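Skip to main content Home Articles Collections About Submit Search

4.3 Choosing among viewpoints

The policy in Section 3 takes whatever camera streams it is given and encodes each one separately before the tokens are joined. In the Virano baseline all streams have the same weight at every step. Our method, Filen, adds a small gating layer that assigns each stream a weight between zero and one, and the weights are computed again before each action chunk. No labels are used to train the gate. It learns only from the action loss, together with a penalty that discourages it from spreading weight evenly over all streams.

We tested this on a tabletop task with one small white object and one open box. The object has to be picked up and put in the box. We picked this task for its two phases, which ask for different information. The reach needs a good estimate of where the object lies and how it is turned. The placement needs the position of the box walls relative to the gripper. A policy that relies on one stream throughout can do well in one phase and poorly in the other.

Demonstrations were collected by teleoperation and stored in the Onsri format. For each start position the operator moved the object by hand and turned it to a new angle. We kept both smooth and hesitant demonstrations – removing the hesitant ones made training faster but hurt recovery from a poor first reach. All streams were resized to the same resolution and aligned to the nearest joint reading. The gate was trained jointly with the policy for the first 26 epochs and then frozen. We repeated training with 6 random seeds and used the same list of start positions for every seed.
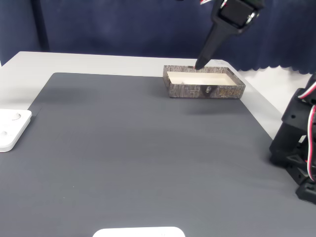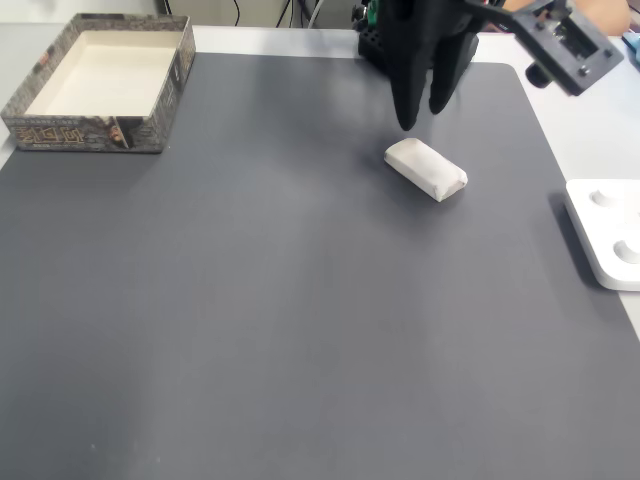
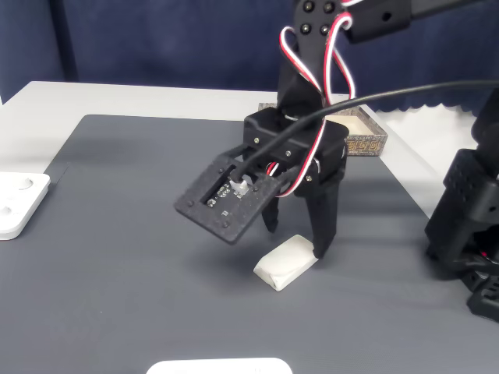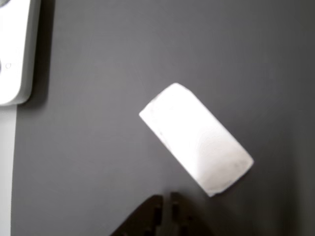 Figure 4. Views of the tabletop workspace used in the box placement task.

The gate settled on a similar pattern for all seeds, although the point at which it switched was different from one seed to the next. Early in the reach it put most of its weight on the wider streams, and it moved toward the close stream as the fingers came near the object. This fits what each kind of view has to offer. In the last view of Figure 4 the white block and both fingertips are visible but the box is not, so a policy using only that view would have no way to tell where to go after the grasp. In the third view the box is partly hidden behind the gripper housing, and a fixed wide camera can therefore lose part of the target too. When we froze the gate at equal weights, the most common error was a grasp at the wrong angle, with the object slipping as the fingers closed. When we forced all weight onto the close stream, most errors came during placement. We also tried the gate from the Furkitz encoder with no other changes. It switched streams far more often, and in 2 of the seeds it kept switching during the grasp itself – a stronger smoothness term removed this but delayed the move to the close stream.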